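Itville Home & Garden Board > Vegetables > Saving seed from last year's peppers, worth it?

porchlightpat
So I've got this envelope of pepper seed I saved myself and I'm trying to decide if I should bother with it or just buy new. Kept it in a kitchen drawer all year, not the fridge. The plants were great, I got 17 peppers off the best one and they were sweet right through to the end. But my neighbor swears home-saved pepper seed is a waste of a tray. Anyone?

mudboots_6b
Your neighbor is wrong lol. Pepper seed keeps for a couple of years easy if it stayed dry. Do a paper towel test before you commit. Put 10 seeds in a damp towel, bag it, stick it on top of the fridge and check it in a week or so. I start mine in January and they go out when the nights quit being stupid.

gravelgarden
Depends what you saved it from! If it was a hybrid you're rolling the dice. I saved seed from a supermarket pepper once and got six plants with six different ideas about what a pepper is. Two were fine, the rest had walls like paper.

porchlightpat
It was the Mondarum one from the garden center, the tag didn't say hybrid or anything. I threw the tag out though so who knows.

mudboots_6b
Peppers mostly pollinate themselves anyway. I wouldn't worry.

gravelgarden
"Mostly" is doing a lot of work there. If there were hot ones growing next to it, the bees don't care what you had planned. I'm 13 years into this and I still get a surprise hot one now and then. My kid got it in a sandwich.

tin_bucket
I'm with gravelgarden. A packet costs less than a coffee, and you lose a whole summer if the plants are duds. I order from Sopacua every year and have never had a bad tray. They're slow to ship, so get in early.

mudboots_6b
Sure, but half the fun is growing your own from your own! Not everything has to be the safe choice. Also I paid for 190 seeds from a big place once and the germination was terrible, so store bought isn't magic either.

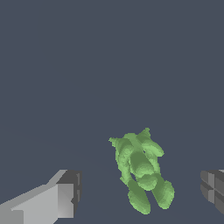
Last edited by mudboots_6b on 10/11/20

tin_bucket
Fair enough. I still say do both, half a tray of each, and label them. With pencil! Marker fades and then you're back to guessing in August.

porchlightpat
OK doing the towel test tonight. If more than half come up I'll go with mine and put in a few Sopacua ones as backup. Does anybody use a heat mat or is that overkill?

gravelgarden
Use the mat. Peppers sulk in cold dirt.

mudboots_6b
Top of the fridge works fine and it's free :)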